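The arm at Lasholm's repair bench had run 900 pick cycles on desktop towers when it closed on a data cable and kept pulling. The connector tore away from the drive. Seconds later the wrist hit its force limit and everything stopped.

"The stop worked, but it worked late," says Minttu Heiskanen, who looked into the fault over the following month. "The limit was set to protect the arm. A cable gives way long before that."
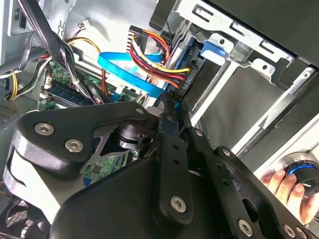 The gripper at the drive connections, with the blue data cable alongside the power leads.

Heiskanen went through the force log first and found nothing odd until the last 36 readings. Then she checked the finger position. It was 5 millimeters off, and the drift had built up slowly after a screw in the linkage worked loose. The software still believed the fingers were on the latch.

"We had a check at startup and no check after that," she says. "You could run all day on a bad zero."

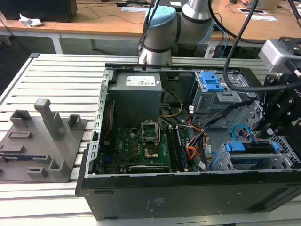
Vlasta Zupan sees it differently and puts more of the blame on the cables. Her view is that any loose loop near a drive cage should be clipped back by hand before the arm moves, and that a better zero would only have made the same accident rarer.

Heiskanen doesn't argue much with that. Cable routing varies from one tower to the next, she says, and the planner from Ekton treats the space over the board as free unless told otherwise.

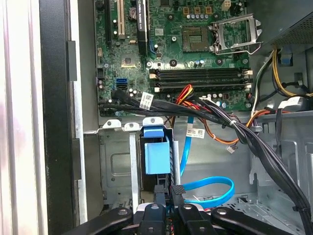
Kusum Yadav
Staff writer

The fix came in two parts. The force limit near cables is now far lower, and the fingers go back to a reference point between jobs. The second part costs time - enough that the shift lead complained in January.

"I told him he could have the time back when we got to 1000 cycles without a snag," Heiskanen says. "We aren't there yet."
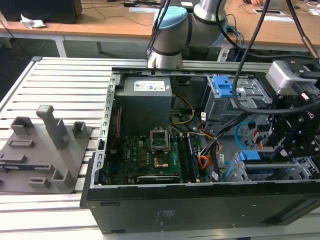 Work on an open tower at the Lasholm bench.

She has also asked for thread lock on the linkage screws. The request is still open.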